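From: Rory Hepburn
To: the Lutstead fight list
Date: Sat 27 February
Subject: Re: [lutstead-fights] Poduval moving up for the June card??

Lakshmi Sundaram wrote:

> OK so I just saw the poster outside the gym and it says Poduval v Achari
> at welterweight. WELTERWEIGHT. Has everybody lost their minds? He's been a
> lightweight since he was a teenager and he looked small there last time.
> Rajeshwari says her cousin's camp is over the moon because they think it's
> a free win. I can't see how it goes past the fourth. Somebody talk me out
> of this, please, or at least tell me what the undercard is so I can
> decide whether to get the bus.
>
> Also does anyone know if the Wekport hall has fixed the seats?
>
> Lakshmi

Hi Lakshmi, hi all,

I'll have a go at talking you out of it! I've been chewing on this fight since Tuesday, when I saw the same poster, and I've gone from "this is terrible" to "hang on a minute" and I'm now parked somewhere close to "I'm buying two tickets."

First thing, the weight. I know he looked small against the southpaw last time, I was sitting three rows behind you, but I think he looked drained, and drained and small are easy to mix up from the seats. His legs went in the sixth. He stopped bouncing, he stood there square and he ate that left hand over and over. I've watched the tape twice now and in the first three rounds he's the bigger puncher by a mile. Then he just fades. To me that's a guy who spent his last week sitting in a hot bath and spitting in a cup. Let him eat breakfast and I think you get a different fighter.

Jagadeesh Palaniappan (who has held pads for him on and off, so take it with whatever salt you like) told me he walks around well over the welter limit between camps anyway. He was eating a plate of noodles when he told me this, Jagadeesh I mean, and waving the fork for emphasis, so I believed him.

Second thing, Achari. He's good! I'm not going to pretend he isn't. Nice long jab, tidy feet, hard to hit clean for the first half of a fight. But who has he been in with? Two guys on short notice, and the fellow from up the coast who retired the same night. He's never been made to go backward. Poduval makes everybody go backward, it's the only thing he knows how to do. If he gets underneath that jab and leans on him and digs to the body, I want to see what Achari's face looks like in round five. I don't know, and neither does his camp, whatever they're telling Rajeshwari.

The thing that does worry me is the hands. Poduval carries his left far too low when he's coming in, and he's gotten away with it at lightweight because those guys couldn't make him pay. A proper welter will make him pay. If he walks onto a straight right in the first minute then you can all forward this email back to me with laughing faces and I'll deserve it. 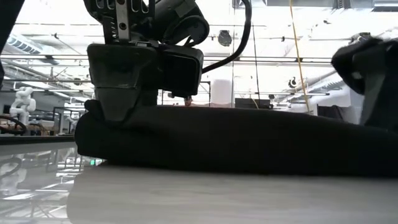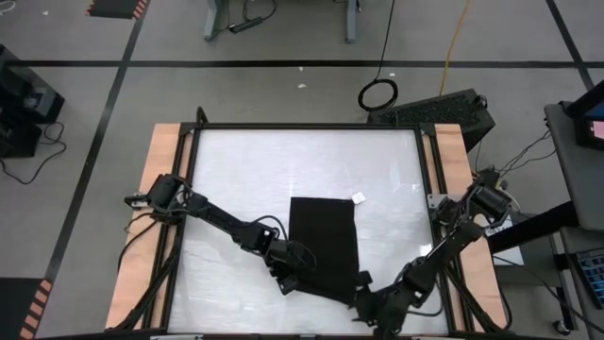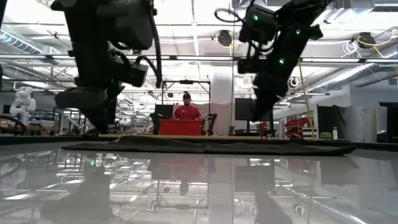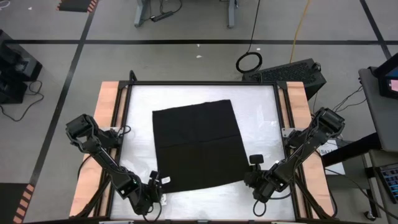 So what would I do if I were in his corner? Start slow, for once in his life. Give Achari the first two rounds, who cares, it's a ten-rounder. Keep the right glove glued to the cheek, take the jab on the forearms, and make him throw it a lot. That long jab is tiring to throw when you're missing. Then start walking him down in the third and go to the body every single time they get close, even if it's only a little cuffing one in the clinch. Ribs, hip, elbow, whatever's there. The old Kavach gym guys all fought like that and it was horrible to watch and worse to be in with. (I sparred one of them once. Once.)

My pick, and I'm putting it in writing so you can all hold me to it, is Poduval by late stoppage, eighth or ninth. If it goes the distance I think Achari gets it, because he's the neater boxer and the judges up at Wekport love neat. Remember the draw last year? I'm still not over the draw last year.

Haiyan Yu thinks I'm nuts, by the way. We argued over this for the whole drive home on Wednesday and she has Achari winning eight rounds out of ten without breaking a sweat. Her argument is that moving up at his age is what you do when the scales beat you, and the weight comes on in the wrong places. It's a fair argument. I can think of plenty of fighters who moved up and turned into slow, soft versions of themselves. But I can think of a few who moved up and suddenly remembered they liked boxing, too, and he's sounded happier lately than I've heard him in ages.

Undercard, since you asked. This is what I was told at the box office and it could all change, you know what June cards are like:

Six rounds at super bantam, a local kid against somebody from out of town whose name I didn't catch
Four rounds at middleweight, both making their debuts
Women's flyweight, six rounds, and this is the one I'd get there early for
A heavyweight four-rounder that they've moved around the bill so many times I'll believe it when the bell goes

The flyweights fought as amateurs and it was a proper scrap, close all the way, with the crowd on its feet at the end. I'd pay for that one on its own.

Seats: I asked, and the answer was "mostly." Row F on the left still has the wobbly bench, so avoid that if you've got a drink in your hand. The hall holds 1,415 for boxing and the lady at the desk said they'd sold 200 in the first morning, which is quick for them. The cheap ones up on the balcony are 86 to 110, I think that's the numbering anyway, and the view's better than ringside if you ask me. At ringside you spend the whole night looking at the back of a judge's head. Up there you can see the feet.

As for getting there, don't bother with the bus. I'm driving and I've got space for two more if Haiyan comes and doesn't bring that enormous coat. I want to leave early enough to eat first. There's a dumpling place two streets over from the hall, and they'll let you sit for as long as you like if you keep ordering tea.

One more thing and then I'll shut up. Did anybody record the last Poduval fight off the stream? My copy freezes at the end of the fifth and comes back with the ring announcer halfway through his sentence, so I've been going on memory for the bit where it all went wrong. I'd love to see that sixth round properly before I put any money down. Haiyan says she'll take my bet for a round of dumplings, and I'd like to know if I'm being an idiot.

Rajeshwari, if you're reading this, no telling your cousin what I said about the fifth round. Or do, I suppose, he's going to find out in June.

Shout if you want a seat in the car. First come, first served, and Lakshmi gets first refusal because she asked.

Rory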